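Search this site Search Go

Blue plates and wooden racks take over from paper at the Camus lunch room

Last updated: December 11, 2019
105 shares | 6 comments

ODTHORPE – If you have eaten lunch at Camus any time in the past several years, you will know the paper plates, and you will probably know what happens to a paper plate once a good spoonful of bean stew has been sitting on it for a few minutes. Well, those days are over. The lunch room on Trandlow Street has gone over to real plates, round and shallow and a soft light blue, and along with them have come wooden racks to stand them in after washing, which regulars seem to be every bit as interested in as the plates themselves.

Rosalba Cattaneo has had the lunch room since it opened, and she had been meaning to make the change for longer than she likes to admit. She bought 175 of the plates in one go from a canteen supplier that was clearing its shelves, got them home in the back of her sister's station wagon with a good many bath towels tucked between the boxes, and then found that she had nowhere sensible to put any of them once they were clean.

"I had the plates and I had the sink, and in between the two I had one old wire drainer with a bent leg," Cattaneo said. "You'd set four plates in it and the fourth one would take the other three for a walk."

So she went to see Witold Dudek at the Cieślak workshop, a few doors up past the shoe repair place, and asked whether he might be able to make her something. Dudek mostly makes stools and bread boards, with the occasional birdhouse for people who ask nicely, but he said he would give it a try, and he came by to measure the counter that same afternoon with a pencil behind each ear.

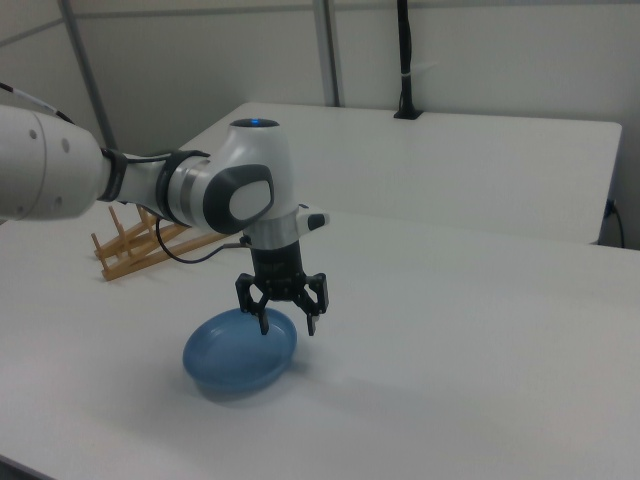
The design he settled on is a simple one, and he is the first to say that people have been making racks a lot like it for a very long time. Two long rails run side by side with short bars between them, and rows of round pegs come up from the rails so that each plate has a slot of its own to stand in. There is no tray built in underneath. Cattaneo sets a folded dish towel under each rack during the lunch rush and swaps it for a fresh one when it gets soggy, and she says she would much sooner wash a towel than scrub out a plastic tray.

Getting the spacing right took some doing. Dudek's first try had the pegs so close together that a soup bowl would not go in at all, and a plate had to be wiggled into place with both hands, hardly what you want with a line out the door. The second had plenty of room, but the plates leaned so far over that they touched their neighbors and stayed wet where they met. He took both of those back to the shop (one of them now holds sheet music at his daughter's house, and she tells him it does very well at it) and started again with one of the blue plates sitting on the bench beside him.

"I should have asked for a plate on day one," Dudek said. "I had measured the counter, I had measured the sink, I think I even measured the window. I hadn't measured a plate."

The wood has had nothing on it but a light coat of oil, and he has asked the kitchen to rub in a little more every so often and to stand the racks on end overnight to let the air get all the way around them. He does not recommend soaking them, and he would rather not hear that one had been through a dishwasher.

There are 2 racks at work in the lunch room now, one on either side of the sink, and the washing up has settled into a kind of rhythm. Plates are scraped at the hatch, washed, rinsed, and stood in the rack starting from the end farthest from the faucet, and by the time the near end is full the first ones are usually ready to be wiped and stacked again. Krystyna Kurek, on the sink most lunchtimes, likes to leave an empty slot here and there when things are quiet, and she says the plates dry faster for it. When things are busy, every slot gets used and she reaches for a towel.

Customers have been asked to do one small thing, and that is to bring their own plate back to the hatch with the knife and fork laid on top. Most have taken to it very happily. A few are still carrying their plates to the trash can out of pure habit and stopping short with a guilty look, and Cattaneo has taped a hand-lettered sign over the can that says "Not me, love!" with an arrow pointing toward the hatch.

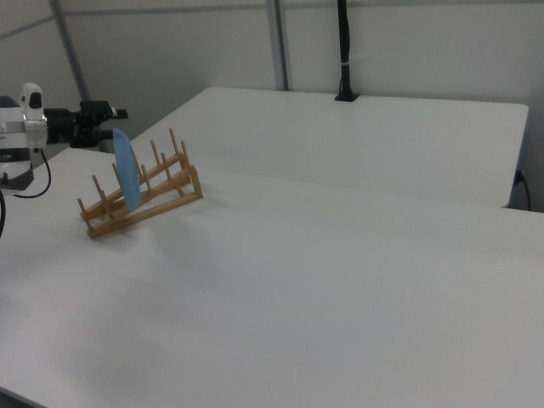 Remigiusz Walczak was less sure about the whole business when he wrote to us, and his point is a fair one. He has had a wooden rack at home for years, he said, and it went gray and furry around the bottoms of the pegs in the first winter, and he wondered how one would hold up in a kitchen that washes dishes every day of the working week. He also wanted it known that he had no quarrel with the plates, and that the stew was better on them.

Dudek, when we passed this along, said he would expect the same thing of any rack that was left sitting in a puddle, and that Mr. Walczak was welcome to bring his in and have the pegs looked at. A peg can be tapped out and a new one put in without taking the rest of the rack apart, and he keeps a coffee can of spares by the door.

As for the price of lunch, it stays where it was. The soup and bread plate is still $6, and Cattaneo says that what she used to spend on paper goods is now going toward dish soap, towels and a longer shift at the sink. She has kept a short stack of the old paper plates under the counter for anyone who wants to take a slice of cake back to work, and she will go on doing that until they run out.

Maximiliano Medina, who bakes that cake, has put in a request of his own. He would like a smaller rack for his pie tins, with the pegs set wider and the whole thing low enough to slide under the shelf where the flour is kept. Dudek has said yes in principle, but it will have to wait its turn behind an order of stools, and he is not promising anything before April.

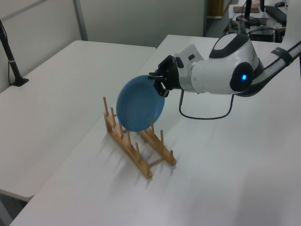
A blue plate above the pegs of a light wooden dish rack.

Camus serves lunch from eleven until the soup is gone. Anyone wanting to ask about a rack for their own kitchen can stop in at the Cieślak workshop in the mornings, and Dudek would be very glad if they brought a plate with them.

Share this story 105
Comments (6)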